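Speaker notes: "Rainy Afternoons and Full Lanes: What We Learned Running a Family Skating Rink"
Marcela Malý, Zarelstead Roller Hall
Regional leisure venues meetup, afternoon session

Opening (keep it loose, let people find their seats)

Hello, everybody, and thank you for staying on after lunch, which I know is the hardest slot of the day for the audience and the nicest one for the speaker, because you're all too full to heckle. My name is Marcela and I look after parties and group bookings at the roller hall in Zarelstead. Before that I spent a good long while behind the skate counter, so if I start talking about shoe sizes, please wave at me.

Ask for hands: who here runs parties? Who runs leagues or clubs? Who does both with the same staff? (Wait for the laugh from that last group.)

The hall, quickly

One floor, a snack bar, two party rooms, and a row of arcade machines that Juraj Gajdoš keeps alive with a soldering iron and a lot of patience. Last year we hosted 1,301 party guests. The year before we opened the second room it was a good deal fewer, and I'll come back to why I don't think the room alone did it.

We have 23 people on the rota in the busy season, most of them part-time, plenty of them still in school. Say thank you here to Tariq Gondal, who writes that rota and is sitting near the back pretending he isn't.

The booking call

This is the part I care about most, so don't rush it. For years our booking form asked for a date, a headcount and a deposit. That was it! Then families would turn up and we'd find out that half the kids had never been on skates, or that Grandma was coming and needed a chair with arms, or that the birthday child hated having people sing at them.

Now one of us phones every family before the party. It takes a few minutes. We ask who's coming, who has skated before, what time the little ones start to fade, and whether they're bringing their own cake. Tell the Brokel story if there's time — the office outing from Brokel where every single person wanted to learn to skate backward and we had one instructor on the floor. They came back in June, I'm happy to say, and we had more help ready.

Party rooms and food

We used to put the food out before the skating, and I would not go back to it. Skate first, eat second, and leave a little gap in between for washing hands and finding lost socks. Reusable plates have worked well for us too, although you do need somebody who will own the washing up.

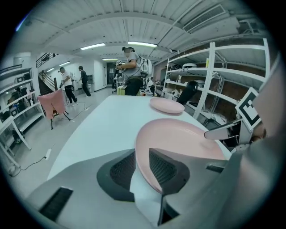

Music and lights

Jozefína Čierny does our playlists. Her rule is that the first songs of a session stay slow, so the wobbly skaters have a chance to get around by the wall before things pick up. Groups can send in requests, and we listen to them all the way through first (pause here, parents will know exactly why). We keep the flashing lights off unless the group has asked for them on the phone.

Clubs and parties under one roof

Be frank about this one. When the Dandulthorpe club moved its practice over to us, we had it overlapping with parties, and it was a grumpy few weeks for everybody. Till Engelhardt, who coaches them, sat down with me over a very long coffee and we moved practice to early evening. His older skaters now come in a little ahead of time and help beginners with their laces, and some of those beginners have since joined the club.

Questions

Leave a good ten minutes. Likely ones: insurance (point them to their own broker), skate rental wear, how we handle no-shows. For no-shows, explain that we move the deposit to a new date once, and after that we keep it.

Price sheets are on the table by the door, and I'll be by the coffee until the next session starts if you'd rather ask me something quietly.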